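3.2 What happened on the open day

I should say up front that I did not plan for the open day to end up in this paper. Our original study, run with Leen Akl and Walid Srour over the winter, was about how people who had never worked with a two-armed setup describe it after reading a one-page handout. The visit came late, in March 2019, when the Jolluvgate lab let the public in and Munther Fakhoury talked me into bringing my notebook along. I am really glad he did, because I learned more standing next to that table than I had from most of our questionnaires (sorry, Leen!).

The format was loose. Visitors came in groups of four, stood wherever they liked along the table, and stayed for as long as they wanted. Suha Boutros ran the talk, if you can call it a talk. Mostly she answered questions and kept people's sleeves out of the way. I had asked her to hold off on explaining the task until each group had made a guess at it, and she was very patient about this, even with the group that guessed for what felt like half the afternoon.

The objects were the kind of thing you might find in a kitchen drawer or a kid's craft box. I had expected metal blocks and pegs, like the ones in the Kuvis handout we used for the written part of the study, and so had a lot of the visitors. One man told me he'd been ready to be bored and then saw the paper cup with the bright shapes printed on it and came right up to the table. Figure 4 shows the work from close in, which is a view the visitors couldn't get from where they stood.

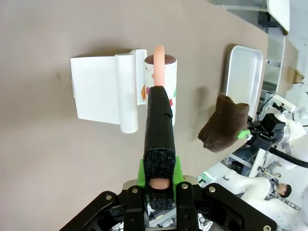
Anyway, back to the guesses. I wrote them down word for word when I could and in my own shorthand when people talked over each other (they did, a lot). Guesses about the goal of the task came easily. People said "it's cleaning up," "it's setting the table," "it's playing," and one little girl said very firmly that it was making lunch. Guesses about what would happen next were much harder to get. If I asked, "What do you think that arm does now?" most adults laughed and looked at Suha. The children just answered.

Walid and I had argued about this before the visit. His idea, which he laid out in our earlier Sater report, was that people judge a robot by its purpose first and only look at the separate movements when the purpose is unclear. I thought it would go the other way around, with people watching the fingers and building up from there. After the open day I have to give him most of the point. Visitors settled on a story fast and then held on to it, even when the arms were plainly busy with something else. The lunch story lasted through her whole visit and spread to two other families.

Where I think I still have a case is with the people who came back. Some visitors went around the rest of the building and then returned to our table for a second look, and those second looks were so different! They bent down. They asked why the fingers were covered in soft stuff, whether the arms could bump into each other, and how tightly something squishy could be held before it lost its shape. Eyerusalem Mekonnen, who was coding the comments with me, had to add a new category for this in the middle of the day. We called it "grip talk," and it had hardly shown up in the 1,545 written comments from the first part of the study.
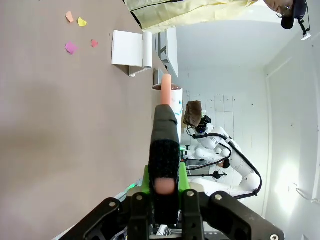
Grip talk matters for our argument because it is the one kind of comment that seemed to need the real thing. Reading the handout, people wrote about jobs, safety, and cost. At the table they wanted to know about pressing and slipping and letting go. A retired baker had a long conversation with Munther on how you learn to hold dough, and I only caught the tail end, but the part I have in my notes is the best description of a light grip I've come across in any of our material. We've since added a question based on it to the June version of the interview.

There are plenty of reasons to be careful with all this. The visitors chose to come, so they were curious to begin with. Suha is a warm and funny host, and a stiffer one might have gotten stiffer answers. I was also standing right there with a notebook, nodding, and Eyerusalem has pointed out that I nod harder when someone agrees with me. She coded eight of the group conversations again on her own, from my notes with the names taken out, and where we disagreed we used her version.

The comparison with the Pylypenko handout, which some readers of our draft asked for, is in the next section. We only gave that one out in the hallway, and people tended to fold it up and put it in a pocket, so the numbers there are thin.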